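Plant swap is back at Kikgate hall

Posted 01/08/2020

Good news for anyone whose windowsills are groaning - the Honville plant swap is on again, and I've already started potting things up in the kitchen (my other half is being very patient). We had to skip the one in May, so I think a lot of us have twice as many cuttings as we know what to do with!

It works the same way as before. You bring a plant, you get a token, and you take a plant home. If you haven't got anything to swap you can still come along and buy a token for £2, and the money goes towards mending the hall roof. Last time we raised £52 that way, which paid for the new gutter brackets by the back door.

Negin Kiani is running the succulent table again and her sister Niloufar is doing herbs and veg. Niloufar tells me she has 40 tomato plants left over, all a bit leggy but perfectly healthy, and she'd love to see the back of them. I'm having at least three.

There's a little prize for the best pot too. It can be shop-bought, home-made or something you found in the shed, so long as there's a living plant in it. I do like a pot with a bit of cheek to it, and a watermelon slice with a green plant growing out of the middle would get my vote any day.
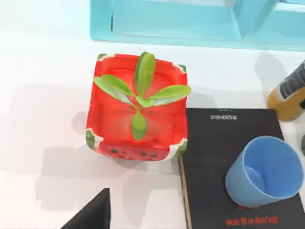

Getting there and getting in

The hall doors open at ten and we'll be letting people in a few at a time, so please be ready for a short wait outside. Shahram Moradi will be on the gate and he'll give you your token when you hand your plant over. Please write the name of the plant on a label if you know it, and if you don't, just put "no idea" and somebody inside is bound to have a guess.

Parking is tight now that Parkska have fenced off the bottom half of the car park, so walk or cycle if you can. The number 2 bus stops right opposite.

We can't do teas this year, sadly, so bring your own flask and cup and sit out on the grass if it's dry. I'll be there with mine for most of the morning.
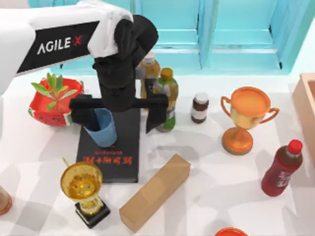
Sheldon Beaulieu has also asked me to mention the book box, which will be by the door. He's after gardening books mostly, but he'll take novels and cookery as well, and anything left at the end goes to the shop on Sjöberg Lane. Please don't bring encyclopaedias, we've still got two sets from last year.

If you can spare an hour to help put tables out the evening before, give me a shout or leave a note at the hall. See you there, and mind the step!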